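Emwood Girkeda kitchen worktop, reviewed after a year and a bit

Posted 08/07/2019 by Gemma Tedesco

I never meant to become a person with views on worktops. The old one was a grey speckled thing that came with the house and had a burn on it in the shape of an iron, left by somebody who presumably ironed in the kitchen. I lived with it for six years. Then the bit by the sink swelled up like a bad ankle and the choice was made for me.

The Girkeda is the middle one in Emwood's solid wood range. I ordered mine in April last year from the showroom in Tretthorpe, where a very patient man called Settimio Gatti let me stroke the samples for most of a morning. He asked how I felt about oiling. I said I felt fine about oiling. Reader, I had no feelings about oiling at all, and he knew it.

Price first, as that's what I always scroll down for. Mine came to £1017 delivered, with the sink hole cut and two tins of oil thrown in. The Donati equivalent was nearer £2000 and looked, to my eye, like the same tree. There is cheaper stuff about, but it's thinner, and my sister has it, and she doesn't lean on hers.

Delivery was the low point. Emwood give you a slot and then treat it as a sort of poem. Two lads turned up at teatime, carried the longest piece as far as the porch and announced that it wouldn't go round the corner. It did go round the corner, once my neighbour Aurélien had taken the front door off. He has since mentioned this at every gathering we've both attended.

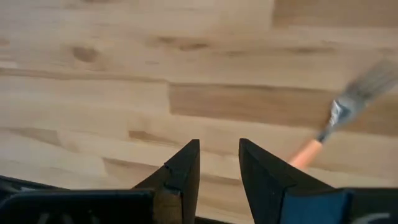 Fitting took my joiner, Katia Bellini, a day and a half, including the time spent telling me that my walls were not straight. She liked the boards. They were flat, the edges were clean and the cut-out was where I'd asked for it, so the only real swearing was at the house. She did think the brackets in the box were rubbish and used her own. I've marked Emwood down for that. If you charge this much you can stretch to a decent bracket.

Now, the oiling. The leaflet says three coats before use, then one a week for the first six weeks, then "as required". As required by whom, it doesn't say. I did the six weeks like a convert. After that I slipped, and by Christmas the patch behind the tap had gone dull and rough and was giving me looks. A light sand and two fresh coats put it right in an evening. Try that with granite.

Things I have done to it since: left a beetroot on it overnight (pink for a week, then gone), put a hot pan down without a mat (a faint ring, still there, we don't discuss it), and let my nephew do his model aeroplanes at one end. The glue came off with a fingernail.

Things I wouldn't do: have it round a sink again. The rest of the run asks very little of me, but the sink end is like keeping a pony. Mercedes Henao, who had the same top put in a few months before I did, went for a steel section either side of hers and is unbearably smug about it. She's right, mind.

Customer service I tested once, when I ran out of oil. It's £54 for a big tin, and they'll tell you the guarantee depends on using theirs. I bought it. It smells of linseed and cricket bats and it goes a long way.

Four out of five. I'd take the last star off for the brackets, the delivery and the leaflet, in that order, and I'd still buy it again, with a steel bit by the sink and the front door off before they arrive.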